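Grurner tidy-up set, README

last touched 18 November 2018, next pass in December

What this is: 2356 short runs of an arm pushing toy blocks around on a board. Recorded at the Prosham bench and the one in Bragança. Question we started with was dumb and simple, can a machine clear up a kid's blocks yet. Answer so far: sort of, slowly, and only if somebody else sets the board out first.

Each run = one folder. Stills, arm positions, and a text line with the instruction ("push the red star to the green star", that kind of thing). Instructions were typed by people so expect spelling to wander. We didnt fix it.
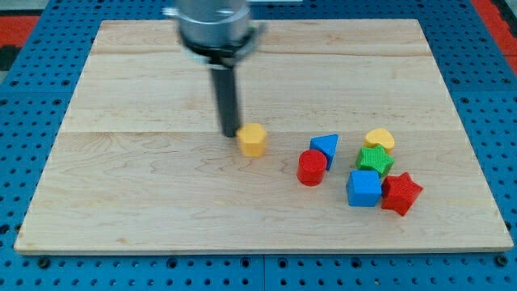

Block board at the Grurner bench, finger down next to the yellow pentagon.

Known problems
- 2 blocks touching: the labels sometimes swap them. Worst with same-color pairs.
- Stars catch on their neighbors and drag them along. Counted as a miss if the wrong block moves, even when the right one got there.
- 250 runs have no instruction line. Kept in, filter on empty text.
- Some stills are blurry where the arm is moving. Left as is.

Splits: train, val, test. Don't tune on test, please. The Drotow loader reads all 3 but needs the folder names unchanged.

Not covered: picking up, stacking, lids, drawers, anything soft. So no laundry, no dishes. If you need a robot that puts toys back in a box this wont get you there, pushing is the whole of it. Sorting by color gets furthest, sorting by shape is patchy.

Bug reports to the Prosham tracker, put the run folder name in the title.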